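How We Look After Our Tape Robot

A page for young readers, from the Wanilard workshop

In our workshop stands a robot arm which we call Ovby. It has no face and no legs. It is one long arm, fixed to the floor with strong bolts, and at the end of the arm is a gripper. A gripper is a kind of hand. Ovby's hand has fingers, but they are made of metal, and they can only do two things: open and close.

Ovby works with rolls of tape. It picks up a roll, carries it to a box and puts it inside. Then it goes back for the next one. On a normal day it moves 1,000 rolls. If you did the same job by hand, your arm would be very tired, and you would perhaps want to do something else after lunch.

Many children who visit us ask what the robot does. Fewer ask what people must do for the robot. I like the second question more, so this page is for it.

What is a cell?

The place where a robot works is called a cell. This word has nothing to do with a prison, or with the tiny cells in your body. A robot cell is the robot together with all the things it needs: a table, a rack for the parts, a box for the finished work, some sensors, and a fence around everything.

The fence has one door. When somebody opens the door, the robot stops at once. A switch in the door frame tells it to stop, and it will not move again by itself when the door is closed. A person must first press a blue button outside the fence. This is so that the robot can never start while somebody is still inside.

We also have a lock for the main power. Before we put our hands near the gripper, we turn off the power, close the lock and take the key with us in the pocket. When three people work inside, there are three locks, and each person keeps one key. The power can come back only when all the locks are gone.

Getting ready in the morning

The first job of the morning is to look. We do not touch anything yet. We walk slowly around the fence and look for things which are in the wrong place, for example a forgotten screwdriver or a piece of plastic on the floor. A robot is strong, but it is not clever about surprises. If a screwdriver lies in its way, it will push into it and perhaps break something.

Then we listen. We start the arm at a very slow speed and let it make its first movements without any tape. A healthy arm makes a soft, even sound. If we hear a click or a scratching, we stop and search for the reason.

After this comes the cable check. Cables bring electricity to the hand, and they carry messages back from the sensors. Each time the arm turns, the cables must bend too. Take a paper clip and bend it again and again at the same place. After a while it breaks. The thin wires inside a cable can break in the same way, so we leave the cable a loose curve. Then it bends softly over a longer piece and lives longer.

Where does the tape wait?

A robot likes it when each thing is always in the same place. You can find your socks even if your drawer is a mess, but Ovby would have trouble with that. So the rolls come to a rack, and the robot is taught where the rack is. A roll of tape is a ring, with a hole in the middle, and it can lie flat on metal rods very nicely. The gripper comes from above and must stop at the correct height. If it goes too low, it presses on the roll. If it stays too high, the fingers close on air.
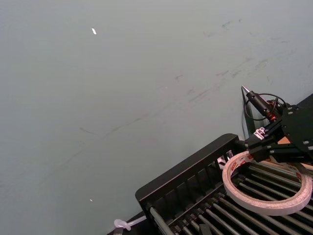 How does the robot know where to stop?

A person teaches it, by moving the arm slowly to the right place and saving this place in the robot's computer.

We call such a saved place a point. To bring one roll from the rack to the box, Ovby needs 11 points. The first point is its home, where it rests. The next one is high over the rack. Then comes a lower point, then the point where the fingers close, and after it the way up again and over to the box. Between the points the robot finds its own path, but we decide how fast it may go. High in the air it may be quick. Close to the tape it must be slow.

Teaching is done with a small screen with buttons, which hangs on a hook by the door. You press a button and the arm goes a little to the left. You press another and it goes a little down. The last part needs much patience, because the arm moves in very small steps. I usually hold my breath there, and I do not know why. It does not help the robot.

When the rack is moved

Last July we changed the old rack for a new one from Ivico. The new rack was better, but it was 3 millimeters higher. Three millimeters is less than the width of a pencil. Still, on the first try the gripper pushed down too hard and the first roll was pressed into an egg shape.

So we had to teach the low points again. We did them one by one, and after each one we let the arm go there in slow speed. Then we tried with a single roll, then with a few, and then with a full rack. It took us until the evening. Now there are small metal pins in the table, and the rack sits against them. When we take it out for cleaning, it comes back to the same place.

Cleaning and small repairs

Tape is sticky, and this makes it a difficult thing for a robot. A little bit of glue stays on the fingers. Dust comes and sits on the glue. After some days the roll does not want to leave the hand, and Ovby carries it back from the box to the rack like a dog who does not give you the ball.

We wipe the fingers with a soft cloth and a cleaning liquid for glue. The sensors get a dry cloth only. We never use a knife to scrape, although it would be faster, as it makes scratches and the glue holds even better in the scratches.

The screws come next. When a machine moves all day, it shakes a little, and shaking can make screws loose. We draw a thin line of paint over each screw and onto the metal beside it. If the screw turns, the line is broken in two and we can see it from one meter away. There are 22 screws with such a line on our arm and gripper. You can try this at home with a pen and the lid of a jar. Draw a line from the lid down to the glass, turn the lid a tiny bit, and look at the line.

Inside the joints of the arm there is grease, a thick and slippery fat for machines. It helps the parts to move without rubbing. We do not change it ourselves. For this a technician comes from Iwasaki, the small service firm in the next town, and brings special pumps and many rags.

The notebook

Each cell in our workshop has a notebook. We write down what we cleaned, what we changed and what sounded strange. Some of the notes are very short, like "left finger sticky again." When a problem comes back, we read the old pages and often find that somebody solved it already.

Words from this page

Cell: the robot and all the things around it that it needs for its job.
Gripper: the hand of the robot.
Point: a place which the robot has saved in its computer.
Rack: a holder where parts wait.
Sensor: a part which feels or sees something and sends a message to the computer.

Something to try

Ask a friend to close the eyes and be the robot. Put a roll of tape on the table. Now guide the hand of your friend only with words: left, right, forward, down, close. After your friend has picked it up, put the roll back in a slightly different place and say exactly the same words again. Then change places, and let your friend be the teacher.

Page last changed: 29 September 2018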